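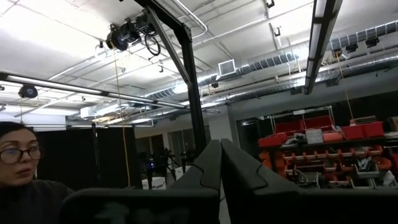 Do Small Shoe Racks Keep an Entryway Tidy?
Iqra Memon
Project report, Household Design II
October 3, 2021

1. Why I picked this

Every guide to small apartments I read for this course says the same thing about the front door: buy a rack. The Elton catalog says a low rack "invites good habits." The Runis leaflet goes further and promises a calmer home. Neither one says how anybody found this out. I have lived with a rack for a year, and the shoes in my hallway are mostly next to it.

My question was whether a small, open rack changes what people do with their shoes, or only changes what the hallway looks like right after someone has cleaned it. I expected the second answer. I am saying so up front because it probably affected what I noticed.

2. What I did

The project had two parts. For the first part I asked eight households to keep a shoe diary for 30 days. Once every evening, someone wrote down whether the shoes by the door were on the rack, near the rack, or somewhere else. All of the households already owned a rack of the low metal or wooden kind. I did not give them any advice and asked them not to read the catalogs, though I had no way to check that.

The second part was a tabletop layout in the shared workspace. I wanted to look at an entryway without the walls and coats that usually hide half of it, and a table is easier on the back than a floor. The layout used a small black metal rack, black slides, a light pink slide, a pink plastic cup and a potted plant. The cup stood in for the things that land by the door and have no business there – keys, mail, somebody's drink. The plant is in every catalog hallway I have ever seen, so it had to be in mine.

I chose slides on purpose. They have no laces and no heel to pull up, so they are as easy to put away as footwear gets. If a rack can't win with slides, I don't see how it would win with boots.

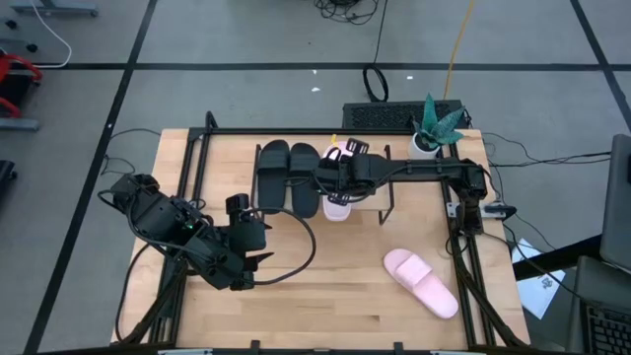 Figure 1. Black slides side by side on the rack, a light pink slide lying at an angle on the tabletop.

3. What I found in the layout

Look at Figure 1 and ask which shoe you notice. I notice the pink one. The black pair is lined up and sits up off the wood, and my eye goes straight past it to the one lying crooked near the front. This is a problem for the catalogs, which always show every shoe in place. One slide on the loose undoes most of the effect, at least for me.

The second thing is the width. With the black pair on it, the little rack is doing what it was made for, but I would not want to be the third or fourth person home. The Elton page calls its smallest model suitable for "the whole family" and doesn't say which family.

The third thing is the cup. It is right beside the rack, next to the right-hand slide. A rack makes a kind of parking spot around itself, and other objects get parked there too. Several diaries mentioned this without my asking. One listed an umbrella, a bag of potatoes and a library book in the same week.

I have nothing against the plant. It sits at the back corner and keeps out of the way. In a real hallway it would be where your foot goes.

4. What the diaries said

In 70 percent of the evening entries, at least one pair was off the rack. That sounds like a win for my side, and I was pleased with it until I thought about it some more. I don't have any diaries from households without a rack. They might have done a lot worse, or exactly the same. Mr. Ciobanu pointed this out when I showed him my plan, and I went ahead anyway because I couldn't find enough people without a rack who were willing to write things down every night.

The diaries also depend on who kept them. In at least 2 homes the writer was clearly the person who tidies, and the entries read like complaints. "On the rack because I put them there" is not the same as a rack that works, but my form had only one box for both. I should have had separate boxes.

The shoes most often left out were the ones worn last. Shoes that stayed on the rack for a week were often shoes no one was wearing, so a neat rack may mean that it is storing the wrong pairs. I think this is the most useful thing in the project, although I can't put a number on it because I only started asking about it halfway through.

5. What I would change

Next time I would run the diary with the rack for half the period and without it for the other half, in the same homes. I would do it in December too, when there are boots and people are in a hurry to get inside. Slides in warm weather are the easy case.

I would also test a plain tray against the rack. The Sollodora tray costs less and you can drop shoes on it without bending down much. I suspect it would do as well or better, but I also suspected the diaries would settle things, so I am not going to lean on that.

For now I can't recommend buying a small rack to fix a messy entryway. If you already have one, take off the pairs you don't wear and see if the rest find their way onto it. Mine haven't so far.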